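Write down the cloth

Kagiso Joubert

Most arguments about rules for robots are about large machines and fences. I would like a rule about cloths.

At Hurncombe we test household arms on small jobs: pick up a cloth, wipe a table, put the cloth down. The log for each run must give the arm, the software version and the result. It does not have to say what the cloth was. We have 3187 runs on record, and for most of them I could not tell you whether the gripper was closing on microfiber or on an old tea towel.

This matters more than it sounds. A thick cloth bunches up between two fingers and is easy to lift. A thin one lies flat, and the fingers can slide over it and meet with nothing between them. A supplier who quotes a success rate without naming the cloth has told the buyer very little. Flokon and Gronutar could both report 19 good lifts out of 20 and mean quite different things by it.

My colleague Hayashi says longer forms get filled in badly. He is right, and I have seen our April logs. But I am asking for three lines: the material, how it was lying at the start, and what it was lying on. That takes less than 60 seconds. A still from the wrist camera before the fingers close would cover much of it – the operator need only save the file.

I would also make it a rule that failed lifts stay in the record. At present an operator may drop a run if the cloth was "badly placed". Cloths in homes are badly placed all the time. A standard that lets us tidy the table first is testing our tidying.

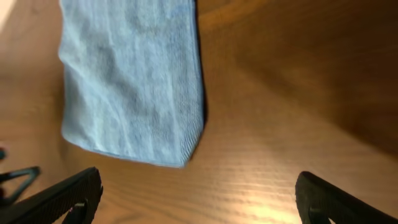
Opinion | Testing and standards

The wrist view has a light blue microfiber cloth on or just above a wooden table, with the fingers wide apart. Two of my three lines could be filled in from it, and the creases give a fair start on the third.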